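The table is finally in the house

Posted June 21, 2019
Filed under: home, wood, things I go on about

I have a table! A proper one, big enough to eat at and spread a newspaper over and do all the other things I've been doing on my knees since we moved in. I know several of you have been following this saga since December, when the old one gave up during a perfectly ordinary supper, so thank you for your patience and for all the links you sent. I did look at every one of them.

For anybody new: the old table was a folding thing with a hinge that had been mended so often there was hardly any hinge left. One leg folded when it felt like it. We lost a bowl of lentil soup and a good jug, and after that I put it out in the shed, where it now holds up a tray of tomato seedlings and seems much happier.

So began the looking. I wanted something pale, because our back room only gets decent light in the afternoon and dark furniture makes it feel like a cupboard. I wanted grain I could see. That was the bit that caught me out, as lots of the tables I liked online turned out in the shop to have a sort of printed pattern, the same knot coming round again every foot or so. Once you've spotted it you can't stop spotting it. There was one in Lalta I very nearly bought, lovely legs, and then I found the same little swirl four times along one side and had to go and have a cup of tea.

I found ours at Bodnár, the second-hand furniture place behind the old bus depot. It was at the back, under a stack of chairs and a rolled-up rug, and the ticket just said TABLE, 2902, which was the stock number and gave me a terrible fright until I realised it wasn't the price. The price was 800, which is still more than I've ever spent on a piece of furniture, and I walked round the block before I went back in and said yes.

Getting it home was a whole afternoon. Taha Samir brought his van (he's moved me twice now and I owe him more dinners than I can cook) and we had 17 stairs to get up with a bend in the middle. The legs came off, thank goodness. The top did not get any smaller. We went up backwards, then came down again, then went up on our side, and then Mrs next-door opened her door and told us to tip it towards the banister, and up it went as if it had been greased.

Then I did nothing with it for a week except look at it. I'm not joking. I'd come down in the morning, put the kettle on and go and stand by it. The streaks wander off across the top in long wavy bands, some of them closing up into stretched ovals like the rings a fish leaves in a pond, and when you move round to the other side they seem to change their minds about which way they're going.
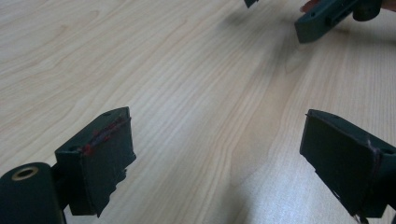

My plan had been to put a cloth on it straight away and keep it nice. I even bought the cloth, a blue one from Maromora, and it's a very good cloth. It has been on the table for one evening. I kept lifting up the corner to see the wood, and by pudding I'd folded it back so far that it was just a lump at one end with the salt standing on it. It lives in the drawer now, and comes out for painting and for my brother.

I did want to know how to look after it, though, so I rang Anselmo Zabala, who taught the evening class I did years ago (I made a stool; it rocks). He was very kind about me ringing out of the blue. I'd been all ready to go at it with oil and wax and I don't know what else, and he asked me what finish was on it, and I said I had no idea, and he said in that case leave it alone until I did. He told me to try a drop of water on the underside of the edge, somewhere it wouldn't show, and see if it sat there in a bead. It sat there. So it's sealed, he thinks, and all it wants is a soft cloth wrung out nearly dry and then a dry one after it, going along the grain.

That's what I've been doing, and I have to say I love it. It takes a couple of minutes after breakfast. You start at one corner and follow the lines up to the far one, and you get to know it, a darker streak in one place, a pale creamy stretch in another. I used to wipe the old table the way you'd wipe a child's face, quickly and looking the other way.

A few things I've learnt so far, in case you've got a pale table too or are thinking of one:

Crumbs show less than you'd think. Brown toast shows, white toast doesn't.

Tea rings come off if you get to them while they're wet. I have not tested what happens if you don't, and I'm not going to.

Felt pads under anything heavy. I used a pack of 8 from Nurero, cut in half with the kitchen scissors, and they've gone under the fruit bowl, the lamp and the radio.

Don't drag the newspaper about. I had a grey smudge by the window end that I was sure was a burn, and I fretted over it for a whole day before it came off on my thumb.

The best time of day for it is late afternoon. The sun gets over the roof opposite and comes in low, and there's a soft shine on the top that you don't see at all in the morning. I've started having my tea then instead of at four, and taking my book in, and generally getting in the way of anybody who wants to lay for supper.

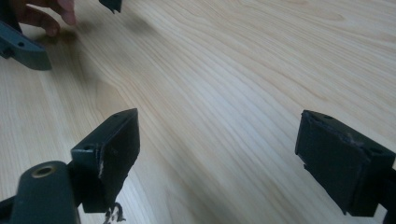
Pale beige and soft tan, with the light catching one side of the wood.

I do still need chairs. At present we've got two that match each other, the piano stool, and the stool from the evening class, which is the one guests get if they're late. Bodnár had a set under the very same rug, but they were dark and heavy with barley-twist legs, and I think they'd have looked as if they'd come to arrest the table. I'm after something plain and light, with a back you can lean on properly. They needn't all be the same. I quite like the idea of each person having their own.

I'd also love to know what wood it is. Taha says ash, on no evidence at all. Anselmo wouldn't guess over the phone, and quite right too, but he's promised to come and have a look when he's next over this way, and I've promised him lunch. If any of you can tell from grain, do put your guess in the comments. Somebody at the shop said it might be a veneer, and I've been underneath with a torch and am none the wiser.

Next time, the shelves in the hall, which have been waiting their turn very nicely. And if you have a spare chair going, plain, pale, with four legs that all reach the floor, please write to me!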